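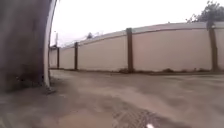 [flov-rovers] Re: what do we spend on wheels?
From: Enda Lynch
Date: 30 March 2024

Niall Sutherland wrote:

> Before anyone gets too fond of the Iller, can we agree what we are
> buying it FOR? Skye's list has the base, a spare battery, the big
> tyres, a second battery charger and the Planance licence, and I make
> that most of the year's money gone before we've paid for a single
> sensor. I'd be happier hiring one from Cairns for a month and seeing
> whether the perimeter run is even sensible on that surface. The small
> rover we have now is fine on the workshop floor. It is not fine on
> sand.
>
> Also, who is going to write the thing up?
>
> Niall

Fair questions, all of them, and I'll take the last one first: me. I've more or less started.

What we're buying it for is the perimeter run at Flovthorpe, there and back along the boundary wall, unattended, with a set of pictures at the end that somebody can compare with the previous lot. Weeds at the foot of the wall, cracks, anything dumped. Everything else people have mentioned (towing the litter cart, the open day) I'd love to do too, but I've left it out of the case. If the base can manage the wall it can manage the cart.

On hiring: yes, I've come round to it. I rang Cairns and got Darcy Bélanger, who could not have been more helpful and who knew straight away what I meant by "sandy but packed down, except where it isn't". Hire is 436 pounds for the month including the standard tyres, and they take half of it off if we go on to buy. The big tyres are another 217 to buy outright and can't be hired. Darcy's advice was to try the standard ones first and only spend the money if we start digging in on the turns.

So what I'd like to propose is:

May: hire the Iller with standard tyres. No spare battery, no second charger. Planance on the trial licence, 31 days, which covers the hire exactly if whoever sets it up waits until the base has arrived before pressing the button. (Looking at myself here. I've wasted one trial already.)

After that: we sit down with the logs and decide on buying. If we buy, tyres and spare battery come next, then the better forward camera, and the charger can wait for next year's money.

Some things I want to try in the hire month, in no order. Please add to them!

- Localising along the wall. It is pale and flat with not much on it, so I'm hoping the dark uprights will do as landmarks. They're regularly spaced, which is lovely for us and possibly horrible for the matcher — one bay looks a lot like the next. Jessie thinks wheel odometry is good enough to keep count between them. I'd like to see that on the soft patches.

- The metal cover in the ground. Small raised pattern on it, so it will rattle the camera if nothing else. I want a run over it and a run round it.

- The stretch behind the big concrete pillar. The planner will need to slow right down there, whatever it thinks it knows about the map.

- Flat white sky. Exposure on the present rover goes all over the place when half the view is sky, and the wall comes out as mud. Tilting the camera down costs nothing and I'd do that before we spend a penny on a new one.

- Blur. Same story. Slower first, then better camera.

Skye, could you measure the first straight for me next time you're on site? I have 51 metres written in my notebook but no idea whether that was paced or taped, and the battery sums hang off it. Jessie, is the mount from the old rover going to fit the Iller's deck? The hole pattern is on the second page of the sheet Darcy sent, which I'll forward separately as the list strips attachments.

I know a month's hire is duller than a crate arriving. I'm still very excited — we've been talking about getting a rover out along that wall for as long as I've been on this list, and the money for a proper go at it is there. If there are no objections I'll book with Cairns once I have Skye's measurement.

Niall, does that answer it? Shout if you think the trial list is too long for one month, you're better at that than me.

Enda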